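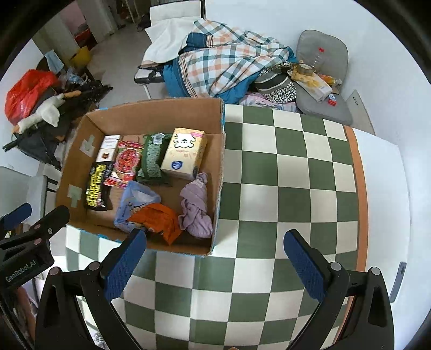
Recording Box-Packing Examples with a Hand-Held Gripper

Packing a box of mixed household goods is a good first task for a new operator. The objects are cheap, the motion is short, and a bad recording costs you less than a minute. This page covers how to set up, record and check a session for the Jindum packing set. It assumes your gripper has been calibrated and you have a login for Protix, the upload tool.

What you need

One cardboard box, open at the top, with flaps that stay out of the way.
A table at about hip height.
Eight to twelve objects. Mix stiff cartons, snack bags, folded or balled cloth, and at least one thin plastic bag.
Packing tape.
The gripper, a charged battery and an empty card.

Set up the table

Put the box where you can reach all four inside corners without leaning. If a flap springs back up, tape it down on the inside. A patterned tablecloth is fine, and so is a cluttered room. We ask for homes and ordinary workrooms on purpose, so don't clear away chairs, bedding or bags behind the table. Do move anything with a name, address or face on it.

Keep the light steady. Close the curtains if the sun is going in and out, and leave the room lights on for the whole session.

Before the first take, wipe the finger pads with a dry cloth. Dust on the pads makes plastic wrappers slip, and you will end up squeezing harder than you should.

Record a take

1. Lay the objects beside the box in any order. Leave a finger's width between them.
2. Hold the gripper over the table with the fingers open and wait two seconds.
3. Start recording.
4. Pick up one object, carry it over the rim and lower it into the box. Open the fingers only when the object is resting on something.
5. Lift straight up before you move to the next one.
6. When the last object is in, bring the gripper back over the table, open it, and wait two seconds again.
7. Stop recording.

Stiff cartons go in first, standing along the back wall. Bags and cloth go in front of them or on top. This order is part of the task, so follow it even when another one looks easier.

Move at the speed you would use to put away groceries. Operators who are new to the gripper tend to go too slowly and stop in midair between objects. Those pauses get learned along with everything else.

Mistakes

If you drop an object, pick it up and carry on. A recovery is useful and we keep it. Tag the take "recovered" in Protix.

Throw the take out if your free hand touches an object, if the box slides off its spot, or if something falls on the floor. Don't trim the file to hide the bad part – delete it and record again.

Soft items need a second note. Pinch a cloth near the middle and lift until it clears the table. If you take it by a corner it drags over the rim and catches on whatever is already inside. For snack bags, grip the sealed edge.

Change things between takes

Shuffle the objects after every take. Turn the box a quarter turn after every ten. Swap out three or four objects at the halfway point. A full session is 50 takes, and most people need a break after the first 40 minutes.

Check and upload

Play back the first take before you record the second. Both fingertips should be in view, and you should be able to see into the box while you place things. If the view is too high or low, loosen the mount, tilt it and test again.

At the end, upload the whole card at once. Protix rejects files with gaps in the tracking, usually from a gripper swung too fast. The February batch came to 2,329 takes, of which 1,462 passed. Most of the rest were missing the two-second wait at the start or the end.

Label the batch with the room type and the number of objects, then clear the card.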